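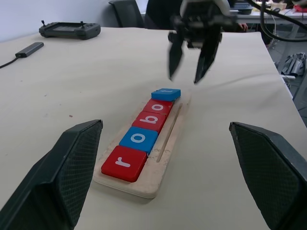 Letter tiles in a plywood tray, reading "robot."

July 2022
Posted by the Clutuder workshop desk

Part-time tile and tray finisher, Laltonberg

Clutuder makes wooden spelling trays and letter tiles for early readers. The workshop in Laltonberg is hiring one finisher for the Brimix line. The position is part time, 6 shifts per month, with an initial term through the end of the school year.

Work content

The finisher receives cut plywood trays and printed square tiles in bulk. Tray edges are sanded by hand along the grain. The layered edge stays visible on the finished product and is not painted or taped. The long groove is cleared of dust with a brush and checked against a gauge strip over its full length.

Tiles are sorted by letter and color. Each tile is checked for rounded corners, clean white print and a flat back. A tile that rocks on a flat surface is set aside. Test words are laid in the tray with the letters running along its length, and the row is inspected for tiles that sit high or turn out of line. Used trays returned by schools are also handled here. Light scratches are acceptable on returned trays; splinters and lifted layers are not.

A normal shift covers about 50 trays. Sets are packed in Kütt boxes, one tray per box, with the tiles bagged separately.

Requirements

Steady hand work at a table for up to two hours at a time. Normal color vision, with or without glasses. Ability to read and spell common English words. Prior sanding or print inspection work is useful but is not required. Training takes 2 shifts and is paid at the full rate.

Conditions

Dust masks, gloves and sanding blocks are supplied. The bench room is on the ground floor. Shifts are agreed one month ahead. Pay is hourly and is stated in the offer letter.

To apply

Send a one-page summary of past work to the workshop desk and quote reference 793. Applicants who wrote to us in June do not need to apply again. Selected applicants will be asked to sand one tray edge and sort one bag of tiles on site.

Comments

benchdog: Is the sanding all by hand or is there a belt sander for the long sides?

Clutuder workshop desk: By hand. The trays come from the cutter close to final size.

mapleleaf_t: Can the shifts be split into mornings only?

Clutuder workshop desk: Yes, if agreed when the month is scheduled.

oldprimer: We have a Brimix tray with a worn groove. Do you take single returns?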